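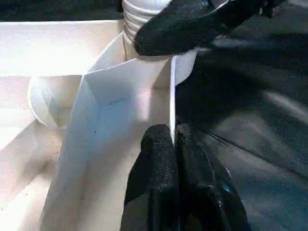 I've been going to metal shows since I was sixteen, and the thing I'd most like to see disappear is the full-album anniversary set. I know, I know. People love them! I've paid for plenty myself, and I'll probably pay for the next one too, grumbling in the queue.

What set me off was seeing Plustwood in July. They played their second record front to back to a room of 400 people, and for the first 2 songs I was in heaven. Then came the acoustic bit, then the one with the spoken intro, and by the middle you could hear the bar staff stacking glasses. Those songs work fine at home on headphones. Live, they sit there like wet sand.

My mate Hafiz Yusof disagrees with me completely (he drove 144 kilometres for that gig and would've driven it twice). His view is that a record is one piece of work and you don't skip chapters of a book. Fair enough, but a band picks its running order for a listener on a couch, with a side break in the middle if it's on vinyl. A crowd that's been standing since the doors opened is a different animal, and a good setlist is built for that crowd's legs.

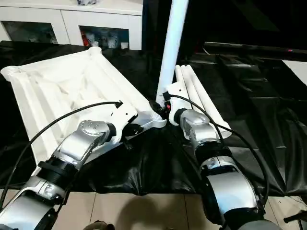 ## The surprise is half the fun

I also miss not knowing what's coming. When Saithong toured their last album they'd shuffle the set every night, and I still remember the noise when they opened with a B-side that hadn't been touched in years. You can't get that when the whole running order is printed on the poster.

Sekar Sitompul, who plays bass in Jirnik, told me the band finds it harder too, as there's always one song on there they wrote in the studio to fill a gap and never meant to play. She'd sooner do five from the old record and give the rest of the night to the new stuff, which they're proud of and which is, to my ears, the heaviest thing they've done.

So that's my request to Manby, whose debut has a big birthday coming up: play the four great ones, play them loud, and leave the seven-minute instrumental at home. I'll be down the front either way.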